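Ticket 351: Pink plates warping after dishwasher, white tabletop marking
Opened by: Benvinda Sequeira
Opened: Sep 20, 2026
Product: Mirkska serving plate, round, pink
Status: Waiting on customer

We use these plates for steamed buns at the Sostside counter. After a few weeks in the dishwasher several of them rock when you set them down. Condensation runs under the rim and the table gets marked. Wiping with Prosto spray takes off most of it. I need to know if the plates are faulty or if we are washing them too hot.
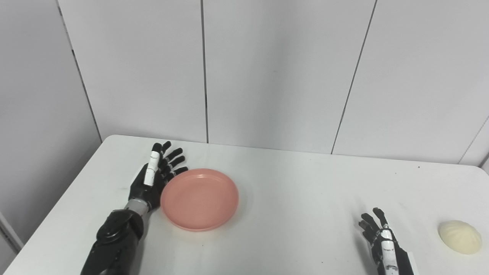

1 min read

Reply from support: Please tell us the rack position and the wash setting. Plates from this batch are meant for the top rack only.

Customer: Bottom rack, hot cycle. The dial says 80. We bought 200 of them through Declercq and they have all been washed the same way.

Support: That is over the limit. The maximum for this plate is 74 degrees Celsius. Please move a few to the top rack, use the normal cycle, and let them cool before stacking.
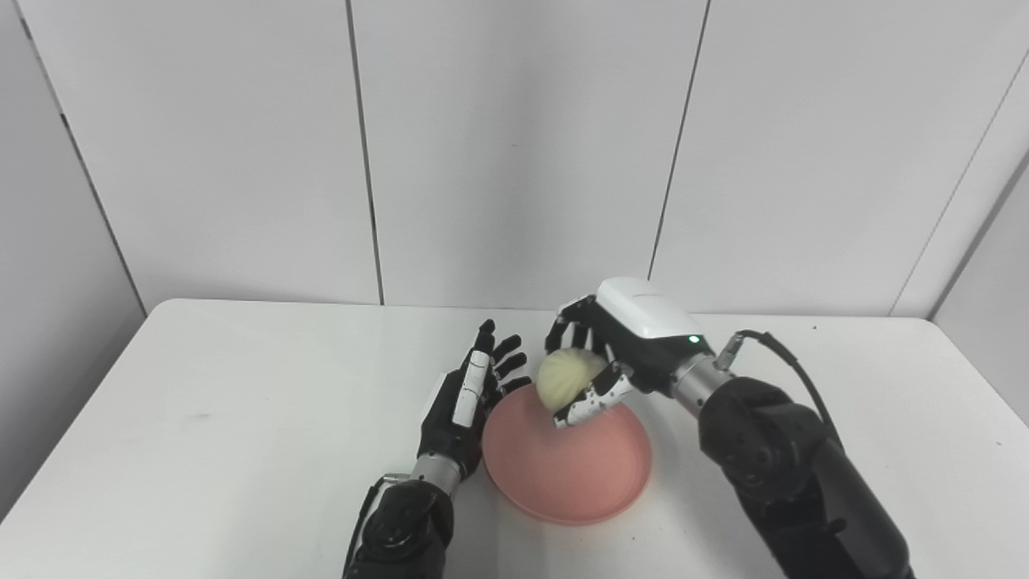 Leave each one empty on a flat table first and press on opposite sides of the rim. If it rocks, set it aside. Then put a bun on a plate that sits flat, wait roughly ten minutes, lift it and check for water underneath.

Customer: Will do. The ones that rock are in a separate box. Can they be exchanged?

Support: Send the order number from Declercq and the number stamped on the carton. We will check the batch and update this ticket.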